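下午两点，Rhun Kneath 还没吃午饭。他把一份打印稿翻到第四页，指着一张曲线图说：“你看，这条线本来应该往上走。”它没有往上走。过了两千次示教以后，它几乎是平的，平得很有耐心。

Kneath 在 Llewellyn 实验室带一个小组，做的项目叫 Lollivance，组里嫌长，一律叫 Lolla。题目说起来不大：双臂机器人收拾桌面，示教数据到底要多少才够。按行内习惯，答案是“再多一点”。他花了七个月，想看看这句话是不是真的。

“大家写论文的时候都说数据规模很重要，”他说，“这话很安全，跟说睡眠很重要差不多。”
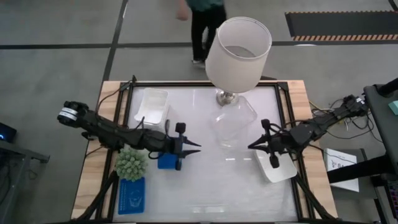

Lolla 的做法是先不管数量，管差别。操作员每录完一段，程序就拿它和已有的数据比，看两条手臂的动作、物体的起始位置有没有新东西。太像的照样存，训练时降权。Kneath 管这个分数叫“新鲜度”，审稿人不喜欢这个词，要求改，他改成了一个带下标的希腊字母，意思一点没变，审稿人很满意。

最后一共录了 2,946 段。用新鲜度挑出其中两千段来训练，成功率和用全部数据持平。也就是说，剩下那九百多段，操作员白录了。

“白录这个说法我不同意，”他想了想，“没有它们，我怎么证明它们没用？”

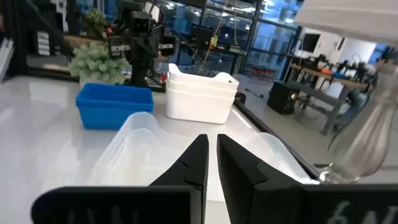 Solomiia Hladun 的看法要冷淡一些。她认为持平只说明评测太容易，换一批没见过的东西，那九百多段未必没用；她还提到，挑数据的程序本身是看完全部数据才挑的，真要省人力，得在录之前就知道哪段不必录，而这一点论文里只占半段话。

Kneath 听我转述完，点点头，说那半段话就是她写的。

真正难的地方在交接。一只手够不着、要递给另一只手的时候，策略容易犹豫。两个夹爪都停在那里，互相谦让，像两个人堵在门口。组里试过加惩罚项，惩罚得轻了没用，重了它们就抢。Babar Gondal 后来提议干脆不惩罚，只在示教里多录几种“晚一点松手”的情形，效果反倒最好。

“我们为惩罚项写了三周代码，”Kneath 说，“Babar 那个办法用了一个上午。论文里两种方法篇幅一样长，这是出于礼貌。”
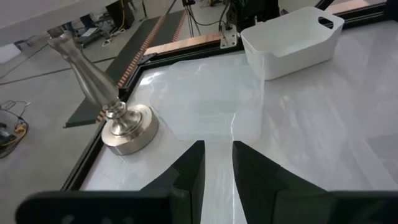

反光的物体是另一笔账。腕部相机靠近以后，画面里全是高光，深度估计会乱跳。Isamu Takeda 主张换传感器，Kneath 主张先别换，理由是经费表上那一行已经填了别的东西。折中的结果叫 Ilik，一个很小的模块，功能只有一项：当它对自己看到的东西没有把握时，让手臂慢下来，并多参考另一只手的相机。

我问 Ilik 是什么的缩写。他说不是缩写，投稿截止那天凌晨需要一个名字，四个字母，键盘上离得也不算远。

有了 Ilik，反光物体的抓取稳了不少，代价是慢。有多慢，他请我看附录。附录里那张表的字号确实比正文小。

“慢不丢人，”他说，“演示视频一般都加速，我们只不过要多加一点。”
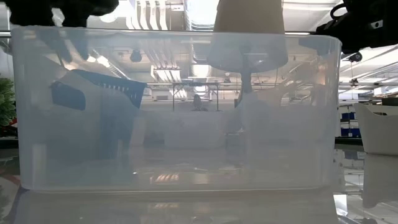
往深的容器里放东西，目前仍是 Lolla 最弱的一项。筐壁遮挡视线，两条手臂又要抢同一块空间，新鲜度在这里也不太管用：失败的那些段落，每一段都非常新鲜。Renji Wada 正在改打分的办法，把结果也算进去，新而且成功的才给高分。听上去理所当然，我问为什么一开始没有这么做。

“一开始我们以为操作员不会失败。”

他说完去翻抽屉，找到一包饼干。下一轮录制六月开始，计划只录两千段，一段不多。我问要是不够怎么办，他说那就写一篇新的论文，讲为什么数据规模很重要，开头几句他已经有了。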